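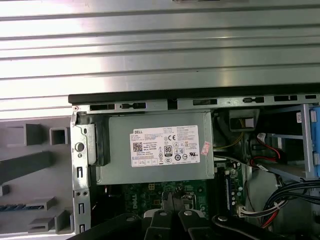 June, bench notes, afternoon

Got the Dell tower for the Undent job opened up after lunch, and I have to say it's a pleasant case to work in once it's on its side. The light gray front bezel is off and sitting next to the chassis. Please don't stack anything on it, those molded tabs on the back look like the sort of thing that snaps and I'd hate to go hunting for another!

Power supply is still in. Its label has the Dell name, the 80 PLUS logo and a little QR code, with a pink and white sticker just beside it that I'm leaving alone (the Olatunji people like their stickers kept). The spec print is tiny, so bring the good magnifier if you want to copy it into the parts sheet.

Screws go in the Bosside tray, left compartment, same as ever. I gave myself 15 minutes for opening up and went well over, mostly from enjoying it.

Still to do: dust around the board, reseat the memory, ask Zodine if they want the old drive back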